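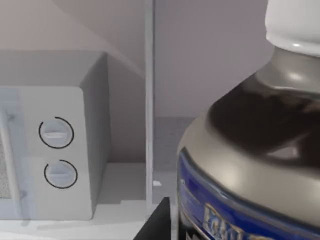

Skastance to release second studio album and begin 28-date tour

For immediate release
2024-10-10

Cutdale Records has confirmed that the five-piece band Skastance will release its second studio album, Gautam, in the new year. The album contains eleven tracks and has a running time of 43 minutes. It will be issued on vinyl, on compact disc and through the usual download and streaming services.

Gautam was recorded between spring and August at Juleo, a residential studio with one live room and two isolation booths. Basic tracks were recorded to 16-track tape with all five members playing together. Vocals, brass and percussion were added afterwards, and the album was mixed at the same studio by Laurențiu Grecu, who also engineered the sessions. No click track was used on eight of the eleven songs.

The line-up is unchanged from the first album: Margareta Buzatu (vocals, rhythm guitar), Cornel Furtună (lead guitar), Gheorghița Neagu (bass), Sânziana Pîrvu (keyboards, trombone) and Grecu (drums). Songwriting is credited to Buzatu and Furtună, with the exception of the instrumental "Low Water", written by Pîrvu.

"We rehearsed the songs for nine weeks before any tape was bought," said Buzatu. "Most of the arrangements were fixed by then. The exception was the title track, which was cut from eleven minutes to six during the second week at Juleo."

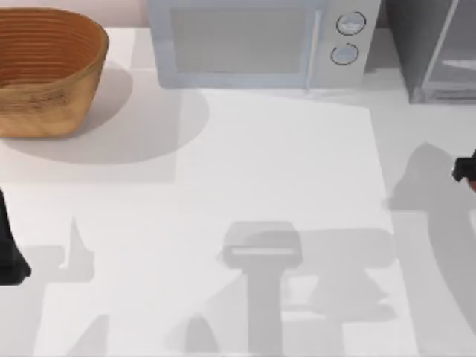
The first pressing of the vinyl edition is limited to 700 numbered copies on 180-gram black vinyl, cut at 33 rpm and housed in a gatefold sleeve with a printed lyric insert. A further 500 copies will be pressed without numbering and in a single sleeve. The compact disc edition adds two live recordings, "Harbour Lights" and "Second Platform", both taken from the mixing desk on the previous tour. These recordings will not be included on the vinyl or download editions.

The band will play 28 dates in support of the album. The set will consist of Gautam in full, in running order, followed by a second half drawn from the first album and the early singles. There will be a single interval of 20 minutes and no support act. Pîrvu will play electric piano and organ on all dates, and a two-piece brass section will join the band for the second half.

Furtună said the decision to play the album in sequence was a practical one. "Three of the songs use a different guitar tuning and they sit next to each other on the record. If we keep the order, I change instruments twice in the first half. When we tried it another way in rehearsal, I was changing seven times."

Venues and dates will be published on the band's website in two stages, with the northern dates first. Tickets will be sold through venue box offices only. Mailing list subscribers will receive a purchase code 48 hours before general sale, valid for up to four tickets per show.

The first single, "Toll Road", will be released ahead of the album as a download and as a seven-inch single. The B-side, "Carriage Return", does not appear on Gautam.

Review copies, press photographs and interview requests are handled by the Cutdale Records press office. Requests for review copies should state the preferred format and the name of the publication or station.

Ends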